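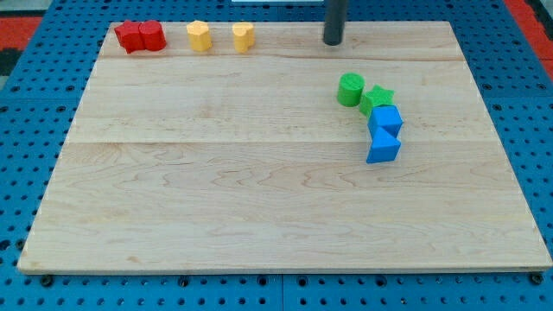
Wednesday, late

Choir was glorious tonight!! Fifteen of us in the hall at Terevcombe, heating off again, and we finally got through the Heffernan piece without stopping. Colm came to hear it (he wrote it in two weeks, the wretch) and sat at the back with his coat on, grinning. The altos come in on that low note and I get goosebumps every single time.

Carla wants me on the top line for the November concert. I said yes before I'd thought about it - that B flat! Must practise in the car.

Soup when I got in, then hummed the whole thing through again on the stairs. Need to ring Mum re tickets.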